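Genlow Home Skills, Session 2: Folding Shirts with Collars
Handout, 02/05/2025

Hi again, and welcome back! Last time we did towels and pillowcases, so everybody got to feel like a genius. Shirts are fussier. I learned on my first summer job at a hotel laundry in Salinas, where I folded something like a mountain of staff polos every August, and I still do it the way I was shown there.

Polos first, because the knit forgives you (dress shirts come in Session 3, bring one with long sleeves). Clear off a table that's wide enough for both sleeves. Your bed will do at home, but a soft surface lets the fabric sink and you end up chasing creases around.

Put the shirt down with the collar away from you and look it over before you fold anything. I want you to check the collar, the placket (the strip the buttons sit on) and the shoulders. Piping is a big help if your shirt has it — it shows you right away where the fabric has wandered off.

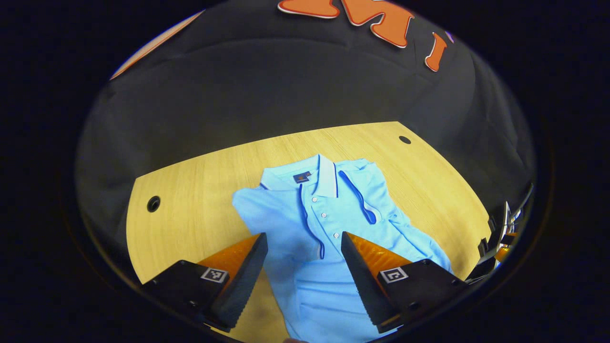

Polo laid out face up, collar at the far side. Follow the navy piping: the collar and shoulder on the right are still folded over and need to be opened out.

Once both shoulders are flat, smooth from the placket outward with your palms. Don't tug on the hem! Knit stretches, and then one side is longer than the other. Button the top button and the bottom one, skip the rest.

Now turn the whole thing face down. Bring one side in to the middle of the back, lay the sleeve straight down along it, then do the other side. Hem up to the middle, then up again to just under the collar. Flip it over and there's your collar, sitting up front.

If you stack them, alternate the collars, one up and one down, or the pile leans. I forget this constantly.

For next time: fold the same polo five times and bring in the last one, folded. The Hellstead group meets in room 13 as usual, Plasness people please use the side door.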